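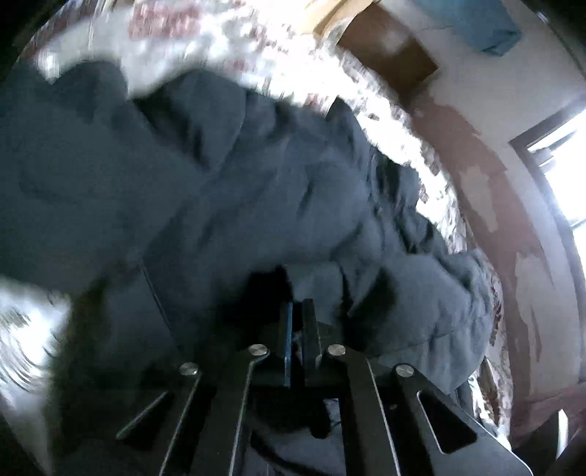
Dark gray fabric on a light surface.

To: Kurnden Textile Reuse list
From: Arturo Sartori, Collections Office
Subject: Re: Padded coats and the January intake

Dear members,

Thank you for the replies to the January notice. Most of the questions concerned padded coats, and I am answering them on the list so that every intake point works from the same text. The message from Hertta Rantala covers nearly all of them, and I quote the relevant part.

> The Bakalis site took in 1,205 items last season, of which
> almost 400 were padded coats or vests. Our staff were unsure
> on three matters. First, whether a coat with a missing care
> label should be refused or passed on. Second, whether coats
> may be pressed into the standard sacks for transport. Third,
> what to do with small tears in the outer shell.
>
> We would also like to know if the 40-sack limit per pickup
> still applies. The driver told us in the fall that it did not.
>
> Hertta Rantala
> Bakalis intake

On the first matter, a missing label is not grounds for refusal. Please attach a yellow tag and write "no label" on it. The Driltesness workshop will decide on the washing method after checking the filling by hand. Sites should not guess at the filling on the tag, as several coats marked "down" last season were polyester.

On the second, padded coats may be folded into sacks for the journey to Driltesness but should not be stored that way. Coats kept flat under weight for several weeks lose much of their loft, and the workshop then has to tumble them at low heat before they can be offered. 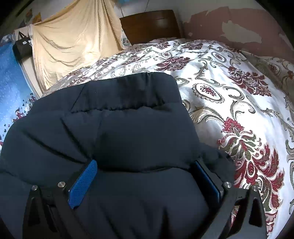
Where rail space is short, lay the coats in open crates no more than 2 deep, with zippers closed and hoods turned in. Sites that have neither rails nor crates should write to this office before the end of the month.

Small tears in the outer shell are acceptable if no filling is coming out. Please do not use household tape on them. The glue leaves a mark on nylon that the workshop has not been able to remove. A safety pin through the tag, placed in the seam next to the tear, is enough to show the menders where to look. Coats with a torn lining only need no tag.

The limit of 40 sacks per pickup remains in force. The Brillilik depot can store a full load overnight, but not a larger one. I have asked for this to be made clear to the drivers. Sites expecting more than the limit should request a second pickup when they book, and the booking sheet now has a line for that purpose.

One correction to the January notice: children's snowsuits are to be sorted with outerwear, and the line placing them with infant clothing should be struck out. Wool coats, knitwear and footwear are handled as before.

Further questions may be sent to the list. Reports of damaged sacks should go to the Brillilik depot directly, with the sack number and the time of delivery.

Arturo Sartori
Collections Office
Kurnden Textile Reuse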